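4. Your first practice run

Right, grippers charged, laptop on, on to the fun bit! I wrote this section for new club members, so shout if anything's unclear.

1. Clear the table and put the plastic box on your left.
2. Pick up one gripper in each hand. Squeeze both all the way shut, then let them open fully. (Skip this and the Pilteck software sulks.)
3. Press Record and wait for 2 beeps.
4. Move one ball at a time into the box, nice and slowly.
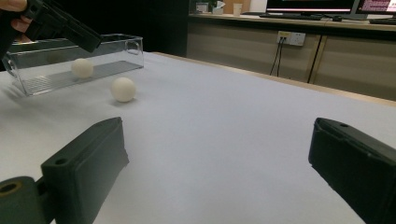 5. Let go only when the ball is low. I dropped mine from far too high for most of April and spent half the session crawling under benches.
6. Press Stop, then save the run under your own name.

Note: each run should take 20 seconds at most. We've got almost 248 saved so far and the long ones are a pain to trim.

Caution: keep fingertips away from the gripper pads, they pinch!

If the beeps don't come, restart the software and go back to step 2. Still stuck? Ask Els Van Rooij, she set up the laptop.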